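Report of a visit to the Haddale demonstration rooms
Mar 20, 2023
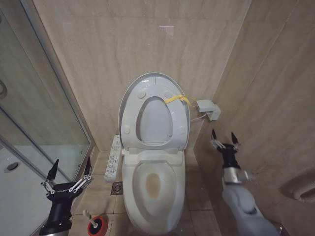
Arturo D'Amico asked at the outset that the group leave purchase prices until the afternoon and begin with hours, as a machine that cleans well but occupies a washroom for half the morning would cost the residence more than it saved. His request was accepted and set the order of the day.

The visit was arranged by the estates department in order to inform the equipment plan for the coming two years. The residence has 78 rooms with private bathrooms, of which 52 are serviced daily. The party was received by Toster, the supplier, whose staff presented the two-armed machine at work and answered questions at some length.

Discussion in the morning dealt chiefly with small bathrooms. Our older rooms are narrow, and several have glass shower enclosures that take up part of the floor. Toster advised that each type of room should be measured before an order is placed, including door widths and the height of any threshold. The department holds drawings for the newer wing only, and a survey of the remainder will have to be paid for from the current year's budget.

The party also asked about fittings. Seats with electronic controls, trailing cords and low wall sockets are found in some of our rooms and differ from one floor to the next. The supplier stated that a set-up visit is charged for each distinct layout. On our present count we have 5 layouts, and it would be sensible to reduce that number during the planned refurbishment before committing to a contract.

Two forms of supply were explained. Under outright purchase, servicing is a separate agreement and gripper fingertips are treated as consumables. Under the hire plan, known as Tiltent, servicing and replacement parts are included, but the residence would be bound to a minimum term. The scheduling software, Pop, is licensed separately in both cases – a point that does not appear in the brochure and should be entered in any comparison of costs.

Questions on stained bowls and hard water were answered in general terms. The party was of the view that a written cleaning standard, agreed by the housekeeping supervisors, must be attached to any tender.

It is recommended that no capital sum be set aside before November. In the meantime the department should obtain a quotation for the hire of one machine, cost the survey of the older rooms, and ask Toster for the names of two customers with bathrooms of similar size. Travel expenses for the visit have been charged to the training budget.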